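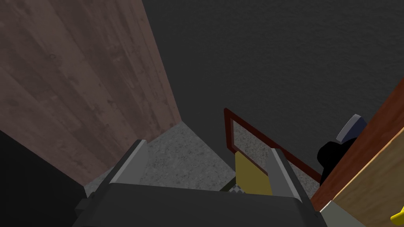

The grasp failure in sim is finally explained, and the fault was mine.

Symptom: with the fingers open on either side of the yellow object, the close command would return success, the arm would lift, and the block would stay on the floor. It happened in 4 of 1000 resets, always with the same logged result: grasp confirmed, force zero.

I blamed the contact solver first and spent two evenings on friction values. No change. Thư Đặng then asked what "confirmed" was checking. It checked finger travel against a timeout of 3000 ms. If the timer ran out before the fingers met anything, the function fell through to the success branch. I wrote that branch in November and never tested it.

The fix is two lines. A timeout now raises a fault, and lift is blocked until both fingers report contact.

Giang Trình wants the same interlock on the real arm before anyone runs this build on it. I agree. A false grasp there means a lift with no known load. The old build is pulled from Lomix as of 2021-02-06. Rerun of the full set is still going.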